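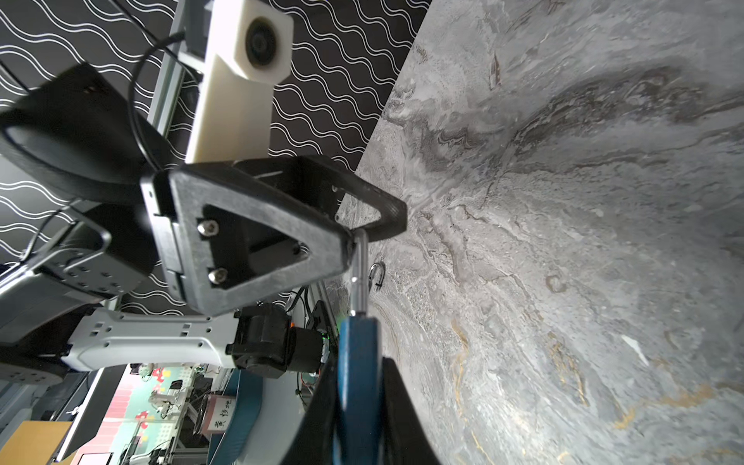 Drop trailers at the Lirness yard: what changed and what it costs
Speaker notes, Fotini Dimitriou
Carriers' meeting, 26 May 2026

Opening (keep it short)
Thank Leitner for the room. Say who I am: dispatch at Dolluvstead, before that nights on the dock. I'm talking about dry van freight only. If you run reefers, see me at the break, because the fuel checks are a separate talk.

Where we were
Until December every load into Lirness was a live unload. Driver checks in, waits for a door, waits for the crew, waits for the paperwork. We billed detention and the customer argued with it. Pause here. Most people in the room will have the same story.

What we do now
Driver drops the loaded trailer in the marked rows, picks up an empty and leaves. The target is 15 minutes gate to gate. We miss it when the empties are parked behind loaded trailers, and that is a yard problem, so don't blame the drivers.
The pool stands at 208 trailers. Futside does the yard moves with their own two trucks.

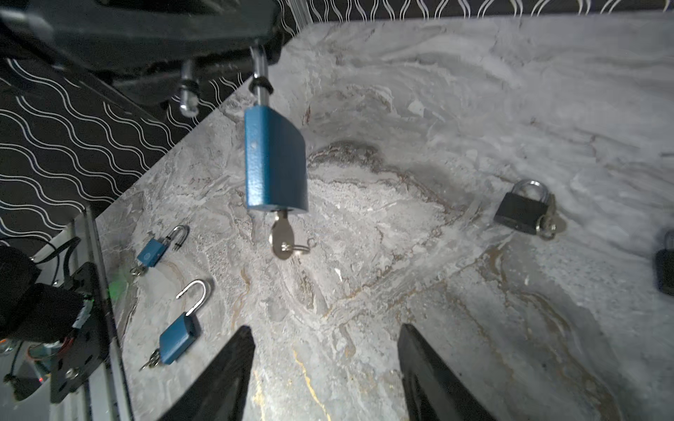
Blue padlock with the key in it.

Paperwork
Bill of lading goes to the gate, not in the trailer. Seal number is read at the gate and written on the drop ticket. If the seal doesn't match the bill, the trailer doesn't go in the rows. It goes to the fence line and the driver calls dispatch before unhooking.
Mention the five tickets we lost in the first month. All were left in cabs. 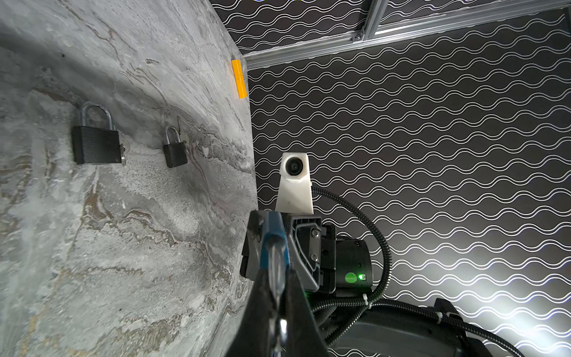 Loaded trailers that sit overnight are the part I get the most questions about. The customer owns the freight, we own the trailer, and the contract has to say who is responsible once the driver unhooks. Ours says the yard, from the time on the drop ticket. Doors get sealed and locked. Padlocks come in different sizes, like the two black ones here, and the shackle has to fit your door hardware, so measure before ordering for a whole pool. Keys stay at the gate office.

Cost
Some 700 drops so far. Detention billing is down, trailer rent is up. Show the rent line first, then the detention line, and let them read it.

Questions
Likely first one: who pays for a flat found in the yard? Answer: we do, unless the yard truck caused it.
Rate questions go to the Leitner table afterward.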